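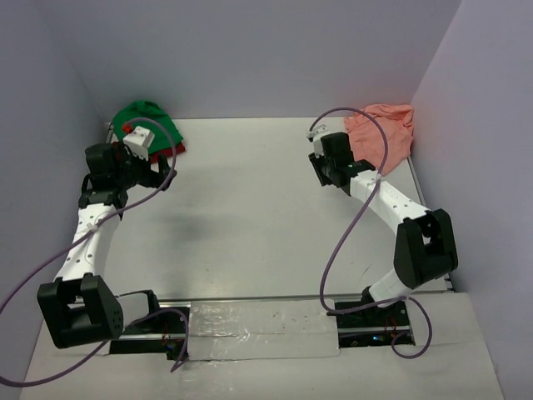

3.2 Cloths and starting layouts

The set holds 29 household cloths. Most came out of kitchen drawers and linen closets in six homes in Tudonby, where they had been in regular use, and the rest were bought new from Kalla, a local housewares shop. We wanted old and new cloth in the same set. A dish towel that has been through the wash for years drapes differently from one that still has its factory finish, and earlier work on folding has mostly used new material (Briem and Dalsgaard; Iglesias).

Cloths were accepted if they were a single layer of fabric, had four sides, and had no buttons, zippers, or loops sewn into a corner. Hanging loops in the middle of a side were allowed. We left out terry bath towels, which were too bulky to compare with the others, and fitted items of any kind. Two napkins with heavy embroidery were taken in at first and later dropped when the stitched area would not take a crease. Neither is included in the count given above.

Every cloth was washed once before it entered the set, without fabric softener, and dried flat on a rack. None were ironed. After drying, each was folded in quarters and kept in a shallow drawer until needed. The fold lines from storage were often still present when the cloth was taken out, and we made no attempt to remove them. People who put away laundry at home work with old fold lines all the time, and the lines affect where a new fold wants to fall. We noted for each cloth whether the storage creases ran with the hem or drifted away from it. Drift was common in the older cotton towels, many of which had shrunk unevenly and were no longer square.

Layouts were prepared on a flat tabletop, light gray in color, with plain pale walls at the back and sides. The surface was wiped before each session and checked for lint, which built up quickly with the new cotton. A layout could hold from one to three cloths. Single-cloth layouts were used mainly for edge finding, where the question is which side is picked up first and whether a hem can be told from a fold. Layouts with more than one cloth were used for sorting and for clearing the table.

In the multiple-cloth layouts we varied color and placement. Figure 2 shows a layout of three, with the cloths lying near the back wall and a green and a pink one among them. Placement toward the back leaves table in front of the cloths, so that one can be drawn forward and spread before it is folded. When cloths were placed toward the middle, the others usually had to be moved aside first. Both kinds of placement occur in homes. Østergaard and Brøndum, in their visits to laundry rooms in Pukside, describe people pushing the unfolded pile back against the wall and keeping the near part of the counter clear for folding.

We prepared 35 layouts in all, and 10 of these were repeated at the end of the study with the same cloths in the same places. The repeats were meant to show how much a cloth changes with handling. The change was larger than we expected in the thin cotton napkins, which softened noticeably and began to cling to whatever lay under them. Linen held its stiffness longer. The blends changed least, though one of them began to pill along the hem and was harder to slide across the table afterward.

Color was recorded with plain names only (green, pink, blue, white, and so on). We tried a finer scheme based on the Tiedemann chart, but the two people doing the naming disagreed too often on faded cloths for it to be useful. Patterned cloths were filed under the color of their ground. Where a cloth had a different color on the back, both were written down, with the side that had faced up in storage listed first.

Weights and side lengths for each cloth are given in Appendix B, along with the fiber content where a label was still readable.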